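Dye bench, October, 0910

Batch 1704, black cotton drill from Rillier, second try at the wash fastness problem. Kęstutis cut the swatches last night and left them conditioning in the small cupboard. Edges overlocked this time. Last round frayed in the drum and the lint got into the filter.

Bath made up at 40:1. Salt in three additions, soda ash at the half hour. Held at 60 °C. The Lepik stirrer still drifts at low speed, so I set it to 700 rpm and left it there. pH 10.9 at fixation, a touch lower than Līga got in her run.

1125. Rinsed cold twice, then a boiling soap-off with Dokano detergent at 2 g/L. First liquor came out dark grey, second pale, third nearly clear. Swatches hung on the line by the window, out of direct sun. Colour looks even except for swatch 4, which has a streak along the fold. Probably packed too tight in the beaker.

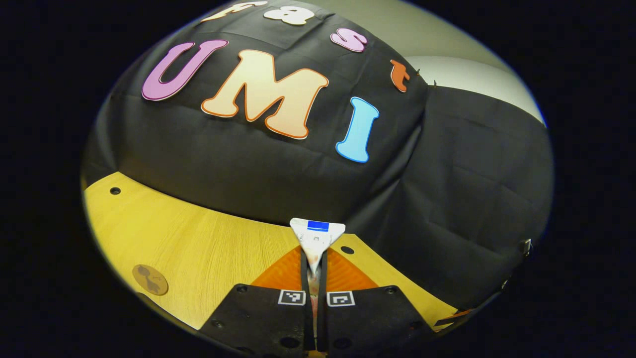 Does the lower pH account for the poor fixation in the last batch?
Probably only part of it. The soda ash was from an opened tub and had caked, so the dose was short by an unknown amount. Repeat with a fresh tub before changing anything else in the recipe.

1440. Dry rub: no visible transfer on swatches 1 to 3, slight on 4. Wet rub still marks the white cloth on all of them. Grey scale readings to be done by Jeptoo, as mine run half a grade generous.

Stock: 600 g black left in the open tin, one sealed tin of 1000 g behind it. Use up the open one first and write the lot number on the sheet.

To do: relabel beakers, descale the kettle, ask Lambros for the Hellumitz invoice.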